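June 1, 2025

Map room notebook, Mirkton campaign

Back on the winter march today, after far too long spent on the siege papers. I'd promised myself I would sort out the numbers for the Mirkton column before doing anything else, and I've mostly managed it, though the answer is messier than I wanted (of course it is).

So, the trouble. The printed history gives 2,180 men leaving Mirkton in December, and everyone has copied that figure ever since, me included. But the quartermaster's ration book only issues bread for 1,355. I used to think the book was missing pages. I went through the stitching this morning with the big lamp and I really don't think it is! The gatherings are all there, the page numbers run straight through, and the clerk's ink changes color in the middle of a page, so nothing has been slipped in or swapped at that point.

What I think now is that the printed figure includes the camp followers and the wagon drivers, and maybe the Kamel garrison too, which was supposed to join on the road and may never have shown up. There's a muster for Kamel in the second box. I haven't opened it properly yet because the string is in a terrible state and I want to do it on the big table with the blotters out.

Spent the middle of the day on the Zevgate crossing. I've got three accounts of it and they can't agree on which bank the guns were on. The officer's diary puts them on the north side, high up, firing over the column. The two letters put them down by the ford. I walked the contour map with a pair of dividers and the high position only works if they'd dragged the guns up the day before, in snow, with tired horses... I lean toward the ford. But the diary is the only one written on the spot, so I'm not throwing it out yet. 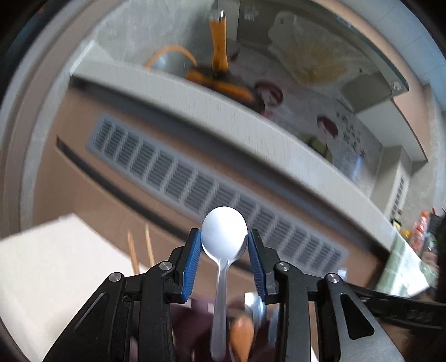

Spoon held upright, blue pads on either side of the bowl.

After lunch I scanned the casualty returns and loaded them into Planex. Grumble: Planex still turns every ditto mark into an eleven, so I had a whole company aged eleven for a while. Fixed by hand. The return lists 642 dead and missing by the time they reached the far side of the pass, and it lumps frostbite in with wounds, so please don't quote it as battle losses (I nearly did, in the draft!).

One nice thing. Tucked in the back of the ration book there's a receipt for 40 mules, signed for at Zevgate two days after the column is meant to have left there. Either the date's wrong or somebody stayed behind with the animals. I love this sort of thing — it could move the whole timetable, or it could be a sleepy clerk.

To do next:
Open the Kamel muster, blotters first.
Check the mule receipt against the clerk's other dates.
Redraw the ford sketch with both gun positions marked, dotted lines for the high one.
Take 2,180 out of the draft introduction until I know who it's counting.

The ration book is back in its box on the middle shelf, and the key's in the usual drawer.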